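FOR IMMEDIATE RELEASE

Vurkside, 02/02/2024

Femeck Opens Its Home Chores Collection to 145 Households

Hi everybody! I run the collection side of things at Femeck, and I'm really happy to say that as of today our home chores program is open to 145 households in and near Vurkside. We started with 61 last fall (my own apartment was one of them, and my sock drawer has never looked better), and the waiting list got long enough that we had to do something about it.

What we're after is ordinary housework, done by ordinary people, with a gripper in the hand. Folding, sorting, putting away, picking up the thing that fell behind the other thing. Every run gets recorded and goes into the training set for Rizk, our learning system, which picks up how to handle clothes and household stuff from those examples. We closed out January with 1541 usable runs, and laundry is the biggest pile by far!

Clothes are hard. A shirt never lands the same way twice, and a sweater on a mattress behaves differently from one on a tabletop, so we ask people to work wherever they'd normally do it. Beds, floors, couches, all fine with us. Please don't tidy up first!

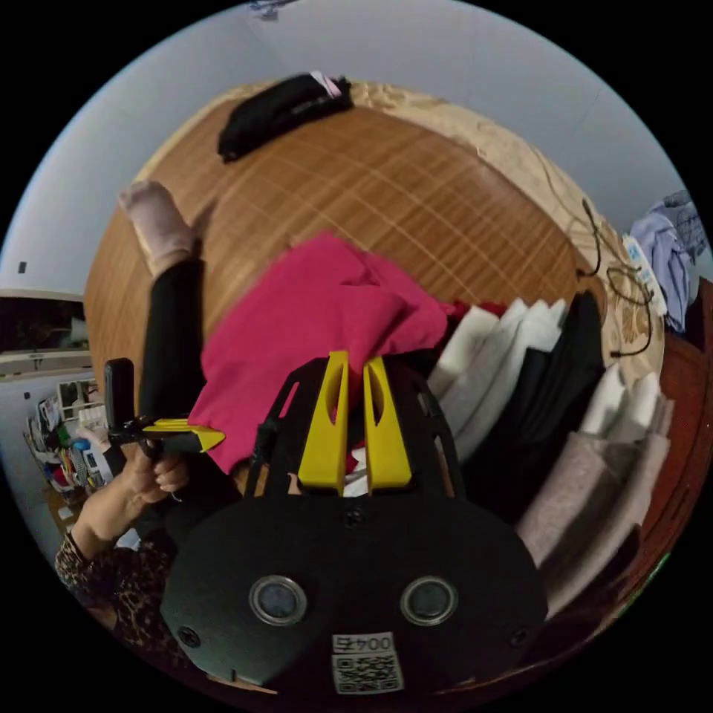

Words and picture: Femeck Collection Desk

A bamboo mat over a quilt, folded sweaters stacked at one side and something bright pink still in a heap in the middle: I love seeing beds like this come in. The yellow fingers are the part that does the pinching, and new households get the hang of them pretty fast.

Each new household gets 2 grippers, a charger and a short practice session at our Vatberg Street office, evenings included. Sign-up is open through the end of February, and renters are just as welcome as owners.

Press questions and sign-up requests can go to the collection desk at Femeck, Vurkside. I read all of them myself, usually with coffee, so give me a day to answer.

###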